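Omon two-finger gripper pair: review after a spring and summer of folding

Posted Oct 28, 2018

We bought a pair of Omon parallel grippers in March to go on the two arms we use for garment folding at Fumport. The old ones had worn pads and a lot of play in the fingers, and Sandro Testa had used the Omon model elsewhere and liked it. They have now done 1094 folds between them, nearly all on cotton t-shirts, so I think it is fair to write them up, including the fault that stopped us for most of a week.

Fitting was easy. The bracket holes lined up with our wrist plates, the cable was long enough to leave a proper loop over the last joint, and the pair were opening and closing on command the same afternoon. The manual is short and has been translated by someone who does not fold clothes, but the wiring page is correct.

Grip on cloth is good. The fingers will pick up a single layer of thin cotton from a flat table without bunching it too badly, and they hold a hem well enough to pull it straight. Ribbed collars are harder, and anything with trim needs care. I would not let them near a zip.

Now the fault. If the gripper loses contact with the controller while it is closed, it stays closed. I can live with that. What I do not accept is that the arm controller goes on reading the last finger position it was sent. Ours was told the fingers were open when they were shut on a sleeve, and the arm set off for its next position with the shirt still in its fingers. The other arm was holding the opposite side. The seam gave way before either arm noticed the load.

Lino Morelli was at the bench and pressed the stop. He was not hurt, but he had been about to reach in and straighten the cloth, as all of us had got used to doing.

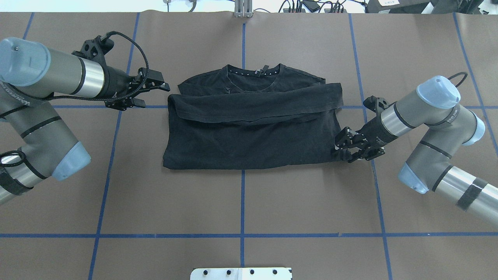

Black t-shirt on the folding table, right gripper closed near the lower corner.

It happened 3 times in all before we found the cause. The connector at the gripper end has no latch, and a long reach with a turn of the wrist can work it loose by a hair. It looks fully home when it is not. Ada Pellegrini found it by wiggling each plug in turn with the arms powered down and a meter on the line.

Omon answered our email in two days and sent replacement leads with a locking collar. These have been on for 50 folds so far with no dropouts. They did not offer a change to the way the position is reported, so we made our own. The arm now waits for a fresh reading after every open command and stops if it does not get one. It makes each fold a little slower.

We have also changed the rule at the bench. No hands over the table until the stop is in, even to flick a collar flat.

Other points, for anyone comparing. The finger pads wear evenly and can be changed with one small hex key. The housing marks easily. The fingers close with a loud click that Nazareno Fontana complains of and I have stopped hearing. Spare pads come in packs that are too small for the price.

Would I buy them again? Yes, with the locking leads, and only if you are able to change your own arm software. If you are not, ask the seller in writing what the gripper reports when its cable drops out, and test it yourself with a rag before you put anything better in the fingers. I have taken a star off for the connector and another for the false reading.

3 out of 5.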